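Import Shed Walk-Through, Mirby Road Warehouse
Checklist and comments for the April duty and safety visit
Prepared by Timo Baumgart for the traders who share the shed

Good morning to all of you, and thank you for leaving the gates open so early. I have kept the same order as the last visit so you can lay the two sheets side by side. Where I have written more than the box allows, please forgive me - I would sooner say too much than have somebody guess what I meant.

1. Entry papers on file for every lot in the shed
Result: Mostly yes
Of the 34 lots on the floor, 17 had the entry form, the duty receipt and the packing list clipped together, just as we like to see. The others had the receipt but the packing list was in the Ostermann office upstairs. That is allowed, but do put a note on the lot card saying where it is, so whoever comes next doesn't have to climb the stairs to ask.

2. Duty receipts match the declared goods
Result: Yes, with 6 queries
The queries are all on the Zemier rice and all of one kind: the weight on the receipt is the gross weight and the weight on the lot card is the net. I don't believe anyone has been overcharged or undercharged. Reinhold Wunderlich has promised to write to the revenue desk, and I would ask the rest of you to let his letter go first before sending your own.

3. Stacking height and wall gap
Result: Needs work
Bags along the north wall are touching the brick again. I know space is short when two shipments land in the same week, and I do sympathize, but please pull them out by the width of a hand at least. The stack nearest the loading door leans a little toward the aisle and should be taken down to shoulder height before Sunday.

4. Aisles and exits
Result: Yes
Both exits opened on the first push. The painted line by the second one has worn away where the pallet jacks turn, and could do with a fresh coat whenever someone has a brush in hand.

5. Fire extinguishers
Result: 5 present, one tag unreadable
The tag by the scale has been rubbed clean. It may well be in date, but I can't pass what I can't read. Dosterell will replace the tag if you call them, and they were very pleasant about it last time.

6. Scale and seals
Result: Yes
The test weight read true on both tries. The seal is whole.
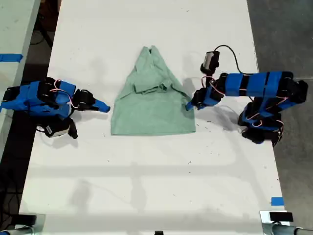
7. Held goods kept apart
Result: Partly
The held lots are in the right bay, with the rope across, but two of the cards face the wall. Turn them around, please, and write the hold date larger than you think you need to. My eyes are not what they were, and I doubt I'm alone in that.

8. Notice of charges posted
Result: No
The old notice is still up by the window and shows last season's storage fee. Take it down today, even if the new one isn't printed yet. A buyer who reads the wrong fee will argue about it all afternoon, and quite rightly.

Follow-up: items 3, 5 and 8 to be looked at again on the next visit. Item 2 stays open until Reinhold has his answer.

Signed copy in the blue folder at the gate desk.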